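2019-11-06, gripper notes, bench by the window

Okay, second go at the handheld comparison, and this time I'm writing things down as I go, because last time in May I trusted my memory and Ayodele had to redo half of it (sorry, Ayodele!). Question is still the same one: do we keep the Piston fingertips on the handhelds or move everybody over to the Comby set before we start the long folding run?

Comby tips first. Same linkage for both, I only swap the blocks at the front, so the feel in the hand ought to be the same. It isn't quite! The Comby ones close with a softer bump at the end and I keep squeezing harder than I need to. Socks are a good test for this, way better than the towels, since they're fuzzy and thick and they bunch up if you come in crooked.

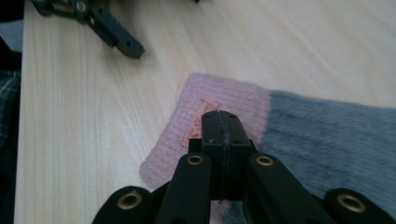

My first thought was to go in flat and let the tips slide under the edge, but on knit that mostly pushes the thing along the table. Coming down from above and closing on a pinch of fabric is far more reliable, at least in my hands. Ilari Ahonen does it the other way and swears by it, so we need both styles in the recordings or the policy is going to learn my wrist and nothing else.

Lint is going to be an issue with any of these. It gets into the seam between the tips and then you're closing on fluff. I've started wiping the faces with a dry cloth every time I change garments. Tape works better but leaves the faces a bit tacky, and then thin cotton doesn't let go when you open. Don't use tape!

Numbers so far: 316 grasps logged, 175 of them with the Comby tips, the rest Piston. I'm stopping at 800 total and not one more, my thumb is already complaining. Haven't split out the misses yet, Ayodele has the script for that and I don't want to eyeball it and then get attached to an answer.

Then the opening width. Wondach's controller code assumes the tips start fully apart at the beginning of each episode, and I'd been starting wherever my hand happened to be (oops). So now it's open all the way, pause, then go.

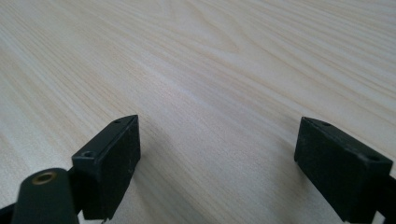
Also redid the width calibration while I was at it: 3 passes, open to closed and back, slowly. The first pass came out jumpy and I think that was me, the other two lie right on top of each other. Kept all of them in the Kuusisto folder with the raw video.

One gripe about the screws on the tips. The heads sit nice and low but the driver we keep on this bench is a hair too big, and I chewed one up a little getting it out. Need to find the small driver before the next swap, or order a couple.

To do: Piston tips for the rest of the socks, ask Ilari for an hour of his sideways style, send Ayodele the log tonight.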